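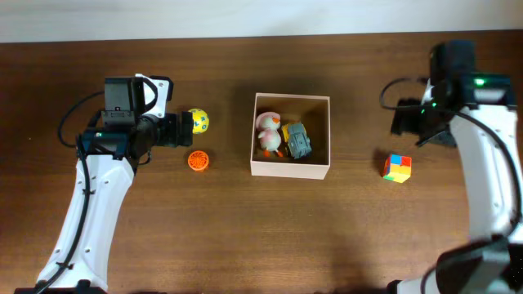 Cardboard damp test, second batch

Carried on with the humidity work on the folding cartons. The first batch went into the cabinet in December and came out with soft corners, and I wanted to know if the board or the glue was at fault. This time I cut all the samples from one delivery of Kiven single-wall and glued half of them with our usual Flakik paste, half with the hot melt.

Conditioned everything overnight in the dry cupboard, then moved it to the damp cabinet. The cabinet door still needs a firm push at the bottom or the reading drifts. If you use it, check the seal before you walk away.

Weighed the samples on the small balance. The big one won't settle when the extractor is on. Board picked up water quickly at first and then slowed, much as before. Edges cut with the old blade were furry and seemed to take up more, so I threw out 2 of those and recut them with a fresh one. 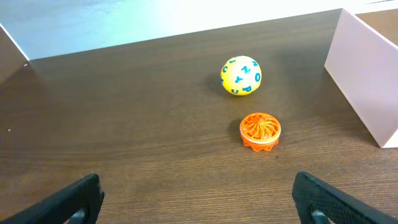

The hot melt joints held. On the paste joints the flap lifted at the outer end, and when I pulled them open by hand the top liner came away with the glue still stuck to it. So the paste is stronger than the wet board it is stuck to, and the weak point is the liner. I had blamed the paste in my last entry — ignore that.

Compression next. Five cartons from the damp cabinet, five kept dry, all taped the same way top and bottom. The press was on its slow setting. One of the dry ones went in slightly skewed and buckled at one corner, so I have marked it in the table and left it out of the mean. The damp ones bulged on the long panels well before they gave way. None of them split at the crease.

The counter on the press read 2,833 when I finished. It is due a grease and I have put a note on the handle.

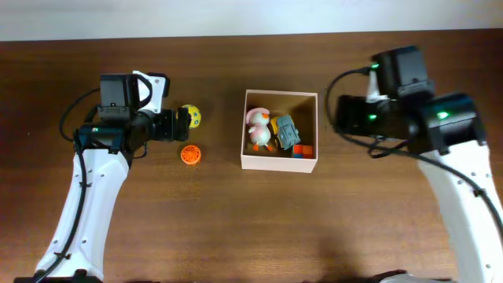 Entered by: Mathur bench, packaging room
5 February 2018

Still to do: repeat the skewed carton, and try the Vusura coated board, if the sample sheets turn up. The coating should slow the uptake through the face but I expect the cut edges to behave the same. Might be worth sealing a few edges with wax to see how much is getting in that way.

Dry cupboard needs new silica gel. The beads on the lower shelf have all changed colour. Offcuts are under the bench, keep the long ones.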